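Campus > Magazine > Features

News Features Sports Archive Subscribe

Getting a grip

2023-06-16

The robotics club at Hundcombe has 24 members and one good room, and for most of the spring term the room belonged to Ukasach. That is the name the students gave to their manipulation project, which started in October as a plan to enter a sorting contest and grew from there.

The first idea was to write out every motion by hand. A student would type in positions, run them, and watch the gripper close an inch to the left of where it should. After nine weeks of this the group changed course. They now do the task themselves with a hand-held gripper, record it, and train a program on the recordings.
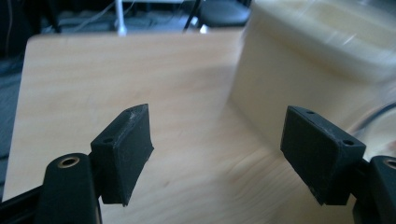

The hand-held gripper in motion over the worktable.

The work is slow and repetitive. One student holds the gripper and another resets the objects, then they trade places. By the end of term they had kept 163 recordings and thrown out more than that. A bad one is easy to make — a hand that hesitates, a cable that drags, a cup set down too hard.

Wear is a regular topic at meetings. The members argue over whether to replace the fingers on a schedule or only when the grip gets worse, and for now they wait. Spare parts go in a drawer labeled Fama, after the club's first robot, a line follower that never finished a course.

The contest entry placed in the middle of the pack. The judges liked the pickups and marked the team down for speed. Two members have stayed on for the summer to work on that, mostly by recording again with shorter pauses between moves.

The club meets again in the fall and takes new members from any major. Experience with code is useful, and so is a steady hand.

Get campus stories by email. Enter your address to sign up for our newsletter. You can unsubscribe at any time.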